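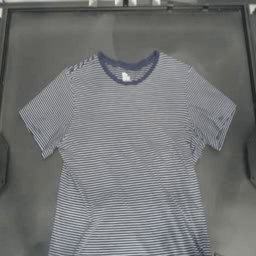 Camiseta listrada de manga curta, estendida com a frente para cima.

Início Têxteis Cuidados Contato
Cuidados > Vestuário > Dobra de camisetas

A Darnska recomenda o procedimento a seguir para peças de malha com gola careca.

1. Estenda a camiseta sobre superfície plana e alise as mangas, do ombro à bainha.
2. Ajuste a gola, sem esticar a ribana.
3. Dobre cada lateral em direção ao centro, recolhendo a manga sobre o corpo da peça.
4. Leve a bainha até a gola e dobre novamente ao meio.

Em tecidos listrados, utilize as linhas horizontais como guia de alinhamento.

Ficha 3216. Atualizada em 18 de fevereiro de 2024.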